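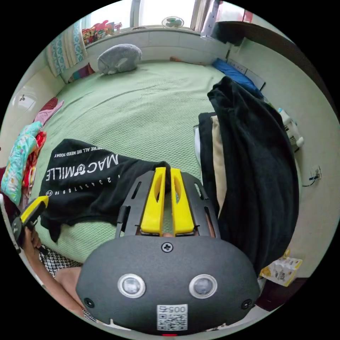
Rules for recording folding sessions in real bedrooms?

Posted by budelhomes

We collect clothes-folding sessions with hand-held grippers, one in each hand, in people's own homes. I have 487 sessions in and the checks are sending a lot back. 263 were flagged, most for "start state unclear" or "grip not visible." Is there a written standard for this, or does every team make its own? Also, do you clear the bed first? Mine usually has other laundry on it and stuff on the windowsill.

asberg_ops

No shared standard that I know of. Ours is one page:
Leave the room as the family keeps it, but take mail, photos and prescriptions out of view.
One garment per episode. Start with it spread out, end with it on the stack.
Keep both hands still for 4 seconds at the start and end.
Wipe the lenses before each room.
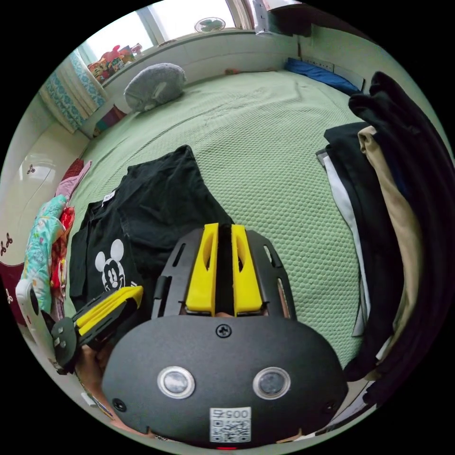 Write down which unit was in which hand. If they get swapped halfway through a session, close the file and start a new one. Get the consent form signed before you unpack anything. We had to throw out 583 episodes in August over one missing form.

uvel22

Agree with the above except the still time, 2 is plenty. Check the charge too.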